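Bench notebook, assembly cell 2, Zudlow shop
August 2020

Third week with the arm on the bench. Writing this up before the handover to the Fevell people, mostly so the evening crew doesn't have to ask me the same things again.

Cycle on the stand kit is stable now. Pick, place, release, back to home. Set it to 14 kits per batch and left it there. Tried 17 before lunch and the person refilling couldn't keep up, so the limit at the moment is us. Might go up again once the second parts rack comes over from Cáceres.

Grip force: down one step from the Plovlow default. At the default we were getting pad marks on the white parts and inspection was sending them back. One step down, no marks on the last two batches. Two steps down and the part turned in the fingers when the arm sped up. Leave it at one.

Markers: the tags have to be flat and clean. A corner lifted on one of the board tags yesterday and the arm stopped and waited for an operator, as it should. Replacement sheets are in the top drawer. Please don't tape over them, the tape shines under the lamps and the camera loses the tag.

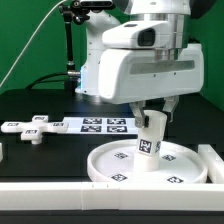
On the people side, since the last entry only covered settings. Before the arm we had two on this bench per shift, both doing insertion by hand. Now it's one, and that one loads, clears faults and does the first-piece check. The other has gone to packing. Hands are better. Two of us had wrist trouble from the pressing and neither has complained this month. The day is duller though, and lonelier. You used to talk across the bench. Now you stand there waiting for a stop, and you can't really walk off because stops come without much warning. I logged 12 on the morning shift, 7 of them tag reads, the rest were parts loaded the wrong way round. Nearly all of those cleared in under a minute.

What I'd change: let the operator run the labeling station as well, with the stop alarm loud enough to hear from there. It's only a few steps. Also train everyone on the fault screen, not only the day shift. Evenings have been calling me at home for things that are a two-button reset.

Pay grade for the operator job is still not settled. It was promised in writing by December. I've put it here so there's a record that we asked.

To do:
- order finger pads, the left one wears faster
- reprint the tag sheets on matte stock
- move the stop button to the operator's side of the bench
- write a one-page card for the reset and hang it by the screen
- ask Fevell whether the home position can be raised a little, it's tight when you reach in to load

Force log is in the blue binder. Next entry after the rack arrives.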